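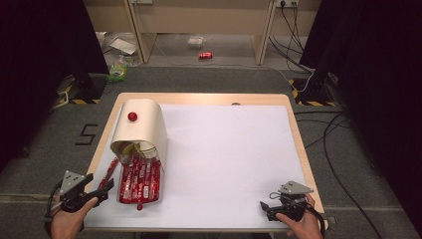 Grurkel open day - who else went?

General chat > Shows, visits and days out

marshpoppy
Posted 10/23/21

Just got in from the open day at Grurkel's place in Grurkby and my feet are killing me, but I wanted to get this down while I can still remember it. I'd booked months back thinking it would be a couple of big orange arms behind a fence and a free pen. Well, I got the pen!

The part I liked best was the hand-held gripper tables. You stand at a table with big white paper on it and you hold a gripper in each hand, black jaws, cable coming out of the handle, and a pale grey triangular plate on top with little holes in it. Then you do ordinary jobs with them. Ours was red snack sticks and a clear plastic tub, and you had to get the sticks back in the tub. They record what you do and it all goes towards teaching the robot later on. I dropped my first stick, dropped my second stick, and then got one in and my sister clapped so loudly that people looked round.

Edeltraud Lenz was doing the talking at our table and she was lovely, very patient with my sister asking about wages. She said they'd recorded 3,284 goes so far and thrown away 1,453 of them. I thought that was a terrible rate until I'd had a turn.

Anyone else there? We were in the morning lot.

-----

tinribs
Posted the same evening

Afternoon lot here, went with my lad. I'm going to be the grump, sorry. I drove 170 miles there and back to see robots and spent most of it watching people put snacks in a tub with salad tongs on a wire. When I asked when we'd see the arm do it they said there'd be a "short run" at four, and it picked up two sticks and stopped.

Building was nice and the car park was free. I'll give them that.

-----

marshpoppy

Oh no, we'd gone by four! Did it stop on its own or did somebody stop it? Because Edeltraud told us they'd rather stop it early than let it squash something.

I do think salad tongs is a bit mean though. They've got proper jaws and you can feel when they bite on the thing. I'd got hold of a stick by the very end and it swung about like mad, so I had to put it down and take it again from the middle, and she said that was a good one to keep, me fluffing it and then sorting it out. I was chuffed.

-----

tinribs

A chap in a fleece pressed the button. No idea if he had to or if he wanted his tea.

And fair enough, the jaws are fine. I'm only saying it was sold as an automation open day. The automation was two sticks.

-----

oldfitter_ken

I wasn't there but I did thirty years on packing lines, so allow me a word. A bag of crisps or a wrapped bar is a pig to pick up with a machine. It's shiny and it slides, and the one underneath comes with it. When they're all bundled up tight together you want one and you get three. We had suction on ours and every time the film supplier changed we lost a week.

So if they've got something that can take one stick out of a heap, two in a row, without anybody having programmed where the stick is, I'd have driven to see it.

-----

tinribs

You'd have driven it once, Ken.

-----

quietlathe

I was in the morning lot too, @marshpoppy, I think I stood behind your sister. Was she the one who asked if the robot gets a dinner hour?

My question is about that curved thing, the cream cover like half a pipe laid on the table with the tub tipped over at the open end of it. We had a little shiny red ball sitting on top of ours and all. I asked what the ball was for and got two different answers from two different people, so I'm none the wiser. One said it was there to be moved as well. The other said it was just something to be careful of, and if it rolled off you'd been too rough.

-----

marshpoppy

That was her!! She got an answer as well, it doesn't, it gets charged overnight.

I was told nothing whatsoever about the ball. I thought I'd better not knock it so I kept my elbows in, so perhaps the second person was right, or perhaps I've been a good girl for no reason.

-----

quietlathe

The cover I did get an explanation for. It's meant to make it awkward, so you can't just come straight down from above every time. You have to think about which way to bring your hand in. My left was alright but my right hand spent most of the session hovering over bare paper doing nothing. The lass running ours said people who are strongly one-handed all do that and they'd like more recordings with both hands working.

-----

Bev_in_the_Fens

Can I ask a practical one as I've got tickets for the November one. My dad wants to come and he's not good on his feet. Are there trip hazards? Somebody on another board said it was cables everywhere.

-----

tinribs

There are cables on the floor, yes. Long black one trailing past the right of our table and a thin white one going off to the stand at the back. The stands have yellow and black tape round the bottom so you can see those. It's all flat grey carpet otherwise. I'd keep your dad on the left-hand side and tell him to look down.

-----

marshpoppy

What tinribs said. The grippers have cables as well, so he'll want to stand still once he's got hold of them. They found a chair for a lady in our group without any fuss, so I'd just ring up first. Toilets are by the front desk and they're clean.

Oh and the tables have numbers taped on the carpet, so you look for yours when you go in. Dark curtains in between. I was at 5 and it took me ages to find because I was looking up for a sign.

-----

Bev_in_the_Fens

Thank you both, that's really helpful. He'll be fine with carpet. Is there food?

-----

tinribs

Vending machine. Two quid for a flapjack. Take sandwiches.

-----

rotavator

Am I the only one who finds it a bit off that the public are doing the teaching for nothing? Grurkel sells these systems. Rusmont had the same sort of day last year and they gave everyone a voucher at the end. You lot paid for petrol and handed over a morning's work.

-----

marshpoppy

I'd hardly call it a morning's work, I had fifteen minutes and most of that was me dropping things. They asked us to sign a form and you could say no and still have a go without it being kept. My sister said no. She's like that about everything.

-----

rotavator

Didn't know about the form, that's better than I thought. I'd still want the voucher.

-----

oldfitter_ken

When I was on the line they filmed us with a clipboard man stood next to the camera and we didn't get a form or a flapjack. Then they bought the machine. So I can see it from rotavator's side. I don't blame the people on the day though, they're generally keen youngsters.

-----

quietlathe

Same. I put it to the lass at ours and she didn't dodge it. She said some of the work it's aimed at is night-shift packing that the sites can't fill, and some of it is work people are doing now, and she couldn't tell me how it would split.

-----

tinribs

My lad's just read all this over my shoulder and says I've to mention that he got four sticks in the tub in one go and that it was "the best bit of half term". So there you are. He wants to do the Arrieta one next, which is further.

-----

marshpoppy

Four! I got one at a time like a pensioner with a purse. Tell him well done. And if you do go to Arrieta will you post what's on the tables there? We might be tempted if it's something softer, my sister fancies having a go at towels.

-----

tinribs

Will do. If the arm folds one whole towel I'll take back what I said about the tongs.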